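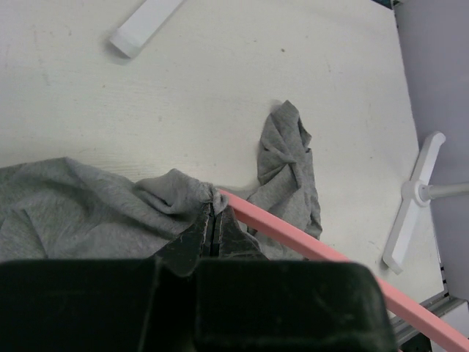 Grey cloth, apparently knitted, on a pale tabletop, held at one point by a black gripper.

Hinari gets a book of her own, and a day job

Readers who stuck with Caden through its long middle stretch (the salt mines, the second set of salt mines, the issue told entirely in maps) will remember Hinari as the customs clerk who turned up for four pages, stamped a warrant and was rude to a warlord. The letters page did not stop talking about her for a year. Now she has a series, and it starts in December.

Hinari runs for six issues, written and drawn by Davina Skinner, who has lettered Caden from the start and drew the map issue, so we know she can be trusted with a coastline. The story is set well before the clerk's first appearance, when she was the newest and worst paid employee at the port of Wultaton, a city that taxes everything that comes in by sea, including the sea.

By day she weighs cargo. By night she also weighs cargo, as Wultaton customs works double shifts, but it is during the second shift that the smugglers come in, and with them a crate that gets heavier every time someone lies near it. Hinari, who has been lied to by sea captains since breakfast, soon has a crate that is going through the floor. The floor belongs to the Yensuk, a guild of retired assassins who have moved into property and take a firm view of structural damage.

The first issue has 40 pages of story, which is generous, and a two-page guide to Wultaton import duty, which is something else. Skinner says the guide is needed for the plot of issue four. She said the same of the tide tables in Caden, and those of us who skipped them spent most of that spring wondering why everyone had drowned.

"I wanted a hero who wins by reading the form properly," she told readers at a signing on Tuesday. "There's a sword as well. I was asked to put in a sword."

The sword is on the cover. It is also on the other cover, and on the foil cover, and on the cover that comes in a sealed bag, where we are asked to take it on trust. Shops ordering 100 copies of the first issue can have one with a sketch by Skinner on the front, and collectors should start being nice to their local shop now, in good time for it not to look suspicious.

A word on where this all fits, for the people who write in. Hinari takes place before Caden but after the Yensuk back-up strips, which were themselves set before Caden and then moved to after it when somebody noticed that a dead man was running the guild. He is alive in the new series. Skinner calls this "tidying". The collected Caden, all 795 pages of it, will not be changed to match, so owners can carry on using it to hold doors open with a clear conscience.

New readers are promised that they can start cold. We have read the first issue and this is mostly true. There is a joke on page nine about a goat that will mean nothing to anyone who missed the original, and not a great deal to those who didn't. Otherwise it rattles along. The opening chase through the bonded warehouse is the best thing Skinner has drawn, all ladders and lamplight, and the warlord of the later books makes a brief visit as a sulky boy of twelve with undeclared cheese. Hinari herself says very little until page fifteen, when she quotes paragraph 142 of the harbour rules at a man holding a crossbow. He puts it down. You would too.

The colouring deserves a mention, if only to say that it can now be seen. Caden spent much of its run in a brown so deep that whole battles went by unnoticed. Wultaton gets yellows, a good cold green for the water, and at least one sunrise. Long-time fans may want to let their eyes adjust.

The one real worry is the timetable. Six issues in six months is the plan, and Caden also had a plan. Skinner says four are finished and the fifth is pencilled, leaving only the ending, which she knows but has not told anyone, her editor included. Her editor is said to be calm.

A reprint of Hinari's four original pages will appear at the back of issue one, relettered, with the spelling of "warrant" put right at last. The goat has been left in.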